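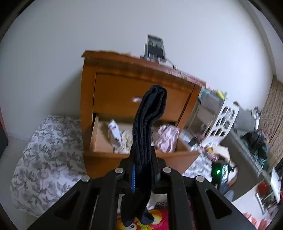

Linel clip-on reading lights, status for March 2020. Huguette – short version first. Listings mostly done, stock mostly in, packaging not done. The store copy is finished for 4 of the 6 models and the other two are waiting on final beam angles from Roussel. I rewrote the bedroom page from scratch. Old one talked about lumens for three paragraphs and never said where the light goes. New one starts from the furniture: a two-drawer nightstand with an orange-brown finish against a plain white wall is exactly the kind of bedroom we should be writing for, and warm white is the version I want listed first on that page. Cool white second. Both stay in the same drop-down.

## Stock

1000 units ordered from Roussel, all warm white and cool white, no color-changing ones in this batch. Two pallets are checked in at Gamthorpe. Third is booked but I don't have a slot time yet. Spot check on the first pallet: 54 lights opened and plugged in, 4 failed. Three of those were the same fault, loose wire at the switch. The fourth just flickers. Sent them back to Roussel with photos and asked for credit plus an explanation, credit agreed by email, explanation still to come.

I don't want to open the cool white for sale untill we've checked the second pallet the same way. Warm white can go as planned.

## Listings

- Titles shortened. The old ones had every keyword anyone could think of and got chopped on phones anyway.
- Voltage is now in the first line for every model. Most of last year's returns were people buying the 12V version for a wall outlet.
- "Package included" section now says plainly whether there is a driver in the box. Two models have one, four don't.
- Bulk upload through Festus worked on the second try. First try dropped the degree signs and doubled a few prices. Nothing was live at the time.
- Size drawings still missing for the gooseneck. Roussel sent them in the wrong format twice.

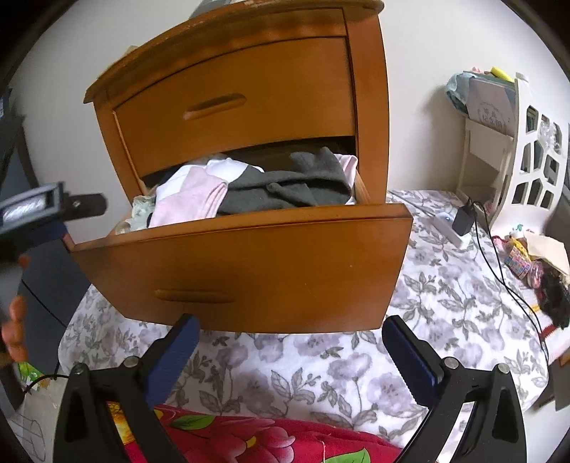

*Nightstand, lower drawer open.*

## Packaging

Behind. The printer wants final barcodes before they'll quote and the barcodes depend on whether we sell the twin pack, which is your call (see below). Plain brown boxes with a sticker are fine for the first shipments, I've priced the stickers and it's small money. Inner tray needs a change too – the clip rubs against the lampshade in transit and leaves a mark on the white ones. A folded card between them fixes it. Tried it at the Gamthorpe bench, clean every time.

## Money

On budget for stock. Over on freight, becuase the third pallet got split off and is traveling on its own. I'm asking Roussel to cover the difference. Copywriting under, I did most of it myself. No spend on ads yet and I'd rather hold it until the reviews section has something in it.

## Need from you

1. Twin pack yes or no.
2. OK to sell warm white ahead of cool white.
3. Someone to answer customer questions on weekday evenings. I can cover the first two weeks, not after.
4. Return window – page says 30 days, the printed insert says 14. I'd go with 30 and reprint.

## Next

Second pallet check. Finish the two open listings once beam angles arrive. Swap the cover text on the bedroom page. Get the Roussel people on the phone about that switch wire, email is too slow. Outdoor spotlights are still parked for August and I haven't touched them, the Festus template for those is empty apart from the headings.

Full return figures are in the shared sheet, second tab. First tab is old, ignore it.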